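Keeping a tidy kitchen in Oltisura: my tips for small homes
by Mwende Kombo
11 July 2026

I have received many messages about the kitchen in my Oltisura house, so I have collected my tips on one page. They are for residents who rent a small parcel and who like to use the kitchen with friends, and not only to photograph it. I am writing from my own experience in a two-room house at Patside. If your land is bigger you can be more relaxed than me.

Know your allowance before you shop

My parcel permits 2369 pieces in total. When I moved in I did not look at this number at all, and I bought a full kitchen set, a dining table and a garden with a pond. The pond was returned to my inventory in the middle of a party, with my friend Mercy Rashidi standing in it.

Open the land window and read the total, and then what is already used. Write both on a notecard. I keep my whole house at 1561 pieces and the rest is for guests and for seasonal things. In December everybody wants to put a tree, and the trees are always heavier than you expect.

Choose linked cupboards, but not too much linked

A row of cupboards sold as one object is light and quick to place. The disadvantage is that you cannot remove one door when the wall is too short. I prefer sets which come in three or four parts. The Urio kitchens are made like this. The corner is separate, the sink is separate, and the upper shelf you can leave in the box if you do not like it.

Before you unlink anything, take a copy. If the item is no-copy, leave it as it is. I have destroyed a very nice oven in this way and the seller was kind, but she had no duty to replace it.

Unpack on the sandbox

Please do not open boxes inside your kitchen. The items appear where you stand and they go into the floor, and you will look for the kettle for a long time. Go to the public sandbox, unpack there, rename the folder with the name of the shop and the room, and throw away the landmark and the group invitation if you do not need them. My folders are named "Kitchen Urio", "Kitchen Festa", "Kitchen unknown". The last one is the biggest.

The sink and the taps

Many residents choose the sink for its look and forget the script. A sink with running water, sound and steam has often one script for each of these. When nobody is at home the water should be off. Touch the tap, choose Menu, then Access, and set it to Group, otherwise each visitor will turn it on and leave it.

If the animation puts your hands inside the worktop, do not move the sink. Sit on it, open the menu, choose Adjust, and raise yourself a little at a time. Save before you stand up. Tall avatars need also to be moved backwards, or the elbows go through the cupboard. For the washing-up poses, check that the cup attaches to the correct hand. With some sets you have to wear it from the inventory first, and with others it is given automatically when you accept the question in the corner.
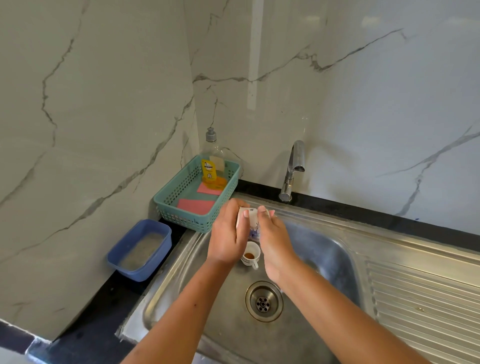
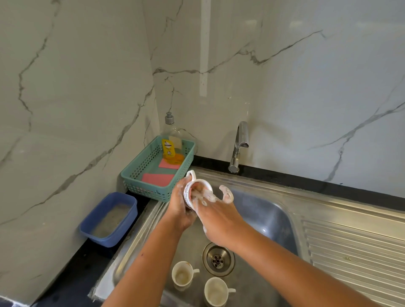
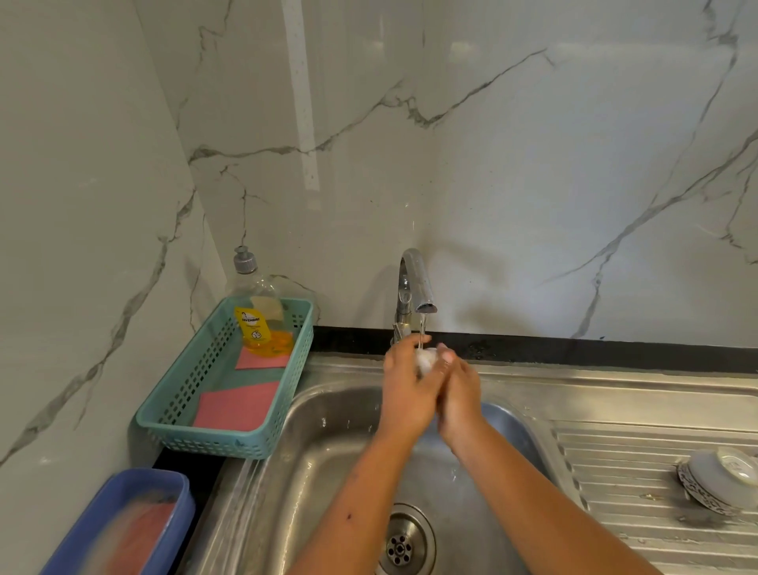 Hands at the kitchen sink.

Small things on the worktop

Here I am strict with myself. A plate, a cup and a jar look innocent, but a basket of bread from a generous creator can be heavier than the table below it. Look at each item before you leave it in the house. Right click, Edit, More info. If it is more than the cooker, it goes back in the box.

For decoration on high shelves I use the older Festa jars. They are simple, with a painted texture in place of real lids, and from the floor you do not see the difference. Near the camera, at the breakfast table, I put the better ones.

Do not resize food by pulling the corners. When you make it very small the surface becomes ugly and sometimes the count goes up. Use the number field and stop when it looks natural beside your avatar's hand.

Light without shadows everywhere

A kitchen needs one lamp over the table and one over the cooking place. More than this and the last lamps will not be shown for some of your visitors, who will tell you that your kitchen is dark. I set the radius quite low so the light does not pass through the wall into the bedroom. Yes, it passes through walls. If you want the windows to look bright, use a full bright texture on the glass and no lamp at all.

Lining up tiles

Use the same repeat on each wall and then correct the offset. It is slow work. Mercy does it by eye and her tiles are always better than mine, but she started building long before me. For me it helps to choose a tile with a strong line, finish the corner first, and go from the corner to the door.

Cleaning day

Every 30 days I go through the house with the list of objects open, sorted by owner. I return what guests have forgotten (mostly drinks, once a horse) and I take back my own test items. Then I reset the scripts in the fridge and the coffee machine, as they become slow to answer if they are left for a long time. Before you reset, check that your pose corrections are saved, or you must adjust everything again.

Make a backup of the whole kitchen after cleaning. Put a rezzing box in the centre of the floor, record all positions, and keep the box in inventory with the date in its name. This works only for items you may copy. For the others I take a snapshot of the position numbers.

Question from the comments

Several readers ask if the island table can be used with a wall kitchen of another brand. Yes, it can, but change the colour of the worktop on both, because two whites from two shops are never the same white. The Urio island is modifiable. The Festa one has a texture menu only, with four woods and a grey, and I took the grey.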